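**Hurner waste liners and bins: office and washroom range**

Item group 1126. Supplied by Geraghty.

Hurner liners are sold flat-packed in cartons of 700. The standard liner fits round bins up to the Imik size and square pedal bins up to the Tudel size. For anything larger, order the long liner, which comes in cartons of 355.

Liners are available in light blue, clear and white. The light blue is the one most cleaning contractors ask for, and we keep it in stock all year. Clear and white are ordered in and take longer in March, when schools restock.

To fit a liner, open it fully, push the base down to the floor of the bin and fold at least 2 inches over the rim. Tie off the slack if the bin is narrow. Do not use the standard liner for broken glass or hot ash. 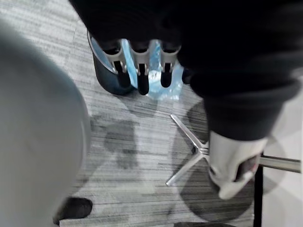 *Light-blue liner folded over a round rim.*

**Pedal bins**

The Tudel pedal bin has a removable lid and a foot pedal on the front. Lids are sold separately and come in yellow, red, green and gray, so a site can keep one color for each kind of waste. Bodies come in charcoal only.

Place pedal bins on a level floor with the back near a wall. Leave enough room above for the lid to open all the way. On carpet, check that the pedal moves freely before you put the bin into use.

Clean lids with warm water and dish soap. Bleach will dull the color over time. Replacement pedals and hinge pins can be ordered by the piece.

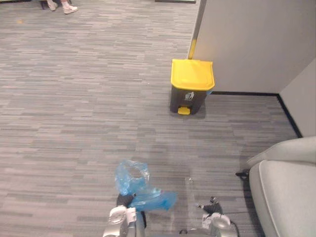
Page last changed: March, by Y. Cabello

**Orders and returns**

Unopened cartons may be returned. Opened cartons cannot. For contract pricing or mixed pallets, ask for Catríona Keane at the trade desk and quote the item group number.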